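The vote on the away kit had been put off until after lunch, which at Vestham meant it would be taken by people who were asleep.

Gostus had the chair. He had managed Vestham Ladies for six seasons and the league meeting for one, and he said the second job had done more damage to his knees. Thirteen clubs were entitled to send a delegate. Flenivbridge had sent two, on the grounds that their manager and their secretary were not speaking and each wanted a witness.

"Item four," said Gostus. "Postponements."

"We were never told," said the Flenivbridge manager.

"You were told twice," said the Flenivbridge secretary, to the window.

The matter was a simple one. In February a cup tie had been called off for a frozen pitch. Flenivbridge had travelled anyway, all 27 of them, counting parents, and had eaten the home side's sandwiches before anybody thought to mention the ice. The home side now wanted the tie awarded to them, or the price of the sandwiches. They had a slight preference for the sandwiches.
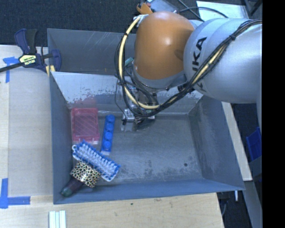 Povilas Stankevičius
Fiction Contributor

Zariņš, who coached the home side and had played at a decent level before her ankle went, stood up with a folder. It was a thick folder. A low sound went round the room, like cattle noticing rain.

"Egg," she read. "Cheese and pickle. Ham, two kinds."

"There was no second kind of ham," said the Flenivbridge secretary, and then looked annoyed at having joined in.

"There was," said the manager. "I had it."

It was the first thing they had said to each other since the autumn. Gostus wrote it in the minutes.

He asked what the league had in the bank. The answer was £1,835, most of it promised to a set of goalposts. He looked at the rule book, which covered dogs, jewellery and the death of a referee, and had nothing to say on catering.

"Replay it," he said. "At Flenivbridge. They do the tea."

"Both kinds of ham?" said Zariņš.

The manager and the secretary leaned together and whispered for some time. At one point he drew something on the back of her agenda and she crossed it out.

"One kind," said the secretary. "But there'll be a quiche."

Zariņš closed the folder. Gostus moved on to item five, corner flags, and heard somebody at the back lock the door.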